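How to budget for a pair of hand-held grippers (before you order anything)

Quick page, written between jobs. Covers hand-held gripper kit for recording household tasks, small team, own money or close to it. Prices are what we were quoted in May so check again.

Step 1. Write the task list first. Not the kit list. Tidying, bins, bags, desks, books. Ten lines is plenty. Every item on the list tells you something about jaw width, pad grip and how many hands you need.

Step 2. Decide one or two. Most people price one gripper, then find half the list wants two. A bin liner is a two-hander. So is anything soft or floppy. If more than a third of your list is like that, budget for a pair from the start - buying the second one later cost us a second delivery charge and a three week wait.

Step 3. Get quotes. We asked Cliltero and Cosex. Cliltero came in at £900 per gripper, Cosex wanted 2000 for a pair with a case and a spare set of pads. Looks dearer, and is, until you add the case. Ask what's in the box. Ask twice.

Step 4. Try before you pay. Both firms do a loan week if you push. Use it in a real room, with shelves, chairs, bags on the bed, all of it. A clear bench will tell you nothing about reach.

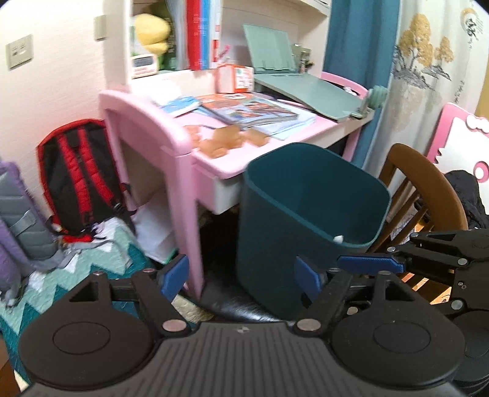
Mosoti: would add to the above, get the pad price in writing before the loan ends. Ours went up to 35 a set once we'd bought, and we go through them faster than the supplier reckoned.

Good point, added below.

Step 5. Running costs. The bit everyone forgets. Put in a line for each:

Finger pads, 35 a set, allow a set per gripper every couple of months
Screws and a decent small driver
Storage for recordings, we put down 300 for the year and it was tight
Props - bins, bags, books, paper. Cheap but they do get ruined
Travel, if you're working in other poeple's homes

Step 6. Plan the hours. Kit is the small number, time is the big one. Allow for setting the room back between takes. Soft stuff like carrier bags takes longest to set back so cost those tasks higher then the rest. We use a simple sheet in Flirel, one row per task, minutes in one column, hands needed in the next.

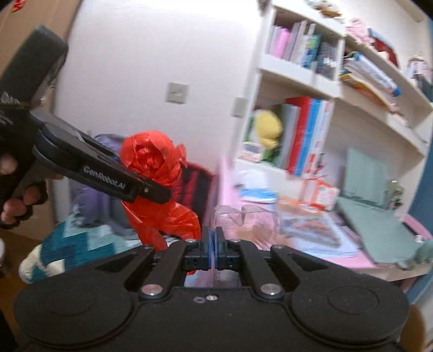

Two-gripper task, plastic bag, bedroom desk.

Step 7. Hold something back. We keep 300 unspent till the halfway point. If nothing has broken by then it goes on a second set of props.

Step 8. Order. Same supplier for both grippers, same batch if they'll do it, and get the spare pads sent in the same parcel. Check the screws when it arrives. Keep the box for returns.

Sheet template is on the downloads page, the May version. Older one has a wrong total in the last column, bin it.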